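Flalirora Label Set for Shared Bookshelves

Citstead > Book sharing > Labels and cards

Set of 900 labels, with shelf cards and a starter booklet
Available from our shop in Droltotthorpe and by mail

The Flalirora set is made for people who keep a shared bookshelf in a café, a laundry room, a school corridor or an office kitchen, and who would like to know where the books go after they leave. Each label carries its own number and barcode. You stick it inside the front cover, you enter the number on our website together with the title, and from this moment the book has its own page. The next reader can type the number and leave a few words, or only the name of the town.

It is not necessary that readers have an account to write on the page of a book. The person who keeps the shelf needs one, and it is free of charge. 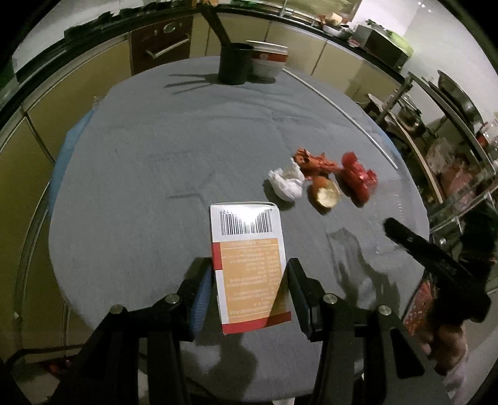 White box with barcode and orange label, held above a gray tablecloth

What is in the set

The labels come on sheets, in two sizes. The larger one has a short text which explains to the finder that the book is free and may be kept, read and passed on. The smaller one has the number and the barcode only, and it is meant for thin books, poetry and children's books where the inside cover has a drawing that you don't want to hide.

There are 4 shelf cards of heavy paper. Two say "Take one, leave one if you can" and two are blank, so that you can write your own rules. Some keepers like to limit the number of books per person, others don't, and we did not want to decide this for you.

The starter booklet is written by Odette Cordier, who kept the shelf at the Droltotthorpe bus station for many years before she joined us. It describes how to sort gifts, what to do with books in bad condition, and how to speak with a building manager who is afraid of disorder. Please read at least the chapter on gifts before you announce your shelf. The first week usually brings more encyclopedias than anybody wishes to have.

About the adhesive

The glue is the same as on our Tapley spine labels. It holds well on uncoated paper and on normal board. On glossy covers it also holds, but you should press the label for a few seconds with a dry cloth. We do not recommend it for old or valuable books, because it can't be removed without leaving a trace. For such books you can put the label on a bookmark and let the bookmark travel with the book.

You may write on the labels with pencil or ballpoint pen. Gel ink needs a minute to dry and we had several letters about smudges, so be patient with it. 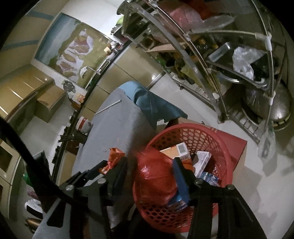

Number ranges are reserved for you at the time of the order. If you order a second set later, it will have a different range, and both will appear under the same shelf on the website. You can also move a range from one shelf to another, which is useful when a café closes or when a colleague takes over the work. For this please write to us, it can't be done from the account page for now.

How the book pages work

At our last count there were 2,768 books with a page. Most of them stay in the same town and make a small circle between neighbors. A few go very far, and on those pages the comments become quite long.

The page shows the title, the shelf where the book started, and the comments in order of date. It does not show e-mail addresses. A keeper can hide a comment from a book of his or her own shelf, but can't change the words.

If you wish to run a book ring, where a book is sent by mail to a fixed list of readers, you can enter the list on the page and only the readers on it will see the postal order. Labels from the Flalirora set are suitable for this also.

Delivery and returns

We send on weekdays. Orders for schools can be paid by invoice. Opened sets can't be returned, since the numbers may already be in use, but damaged sheets are replaced without cost. Keep the damaged sheet until we have written down its numbers.

From customers

"I used the small labels for picture books and they fit well. I would prefer the booklet to be spiral bound, so it stays open on the table." Ryan Bellamy

Goes well with

Tapley spine labels, plain colors
Shelf cards, extra pack of 2
Travel bookmarks with number field

Page last changed: 21 March 2019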